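Iltorex hand gripper, two-finger
Sold as single or matched pair. By Gavetti

Handheld, no arm needed. Linkage jaws, black body, blue finger pads. Made for collecting soft-goods demos in real homes - bags, towels, shirts, whatever's on the table.
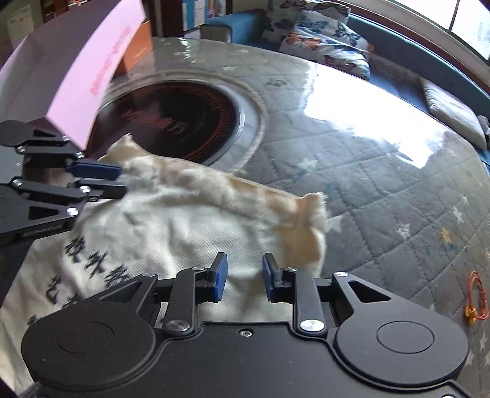 Pair at work on a cloth bag, round table.

Pads swap out with 4 screws, hex key in the box. Spare pads ship in packs of 10. Opening is 79 mm, plenty for folded cloth, tight for big jars. Wipe pads down after dusty jobs, they loose grip otherwise.

Pairs back in stock in December. Bulk orders - ask for Gangadharan Marar at the Zosarstead desk, mornings are best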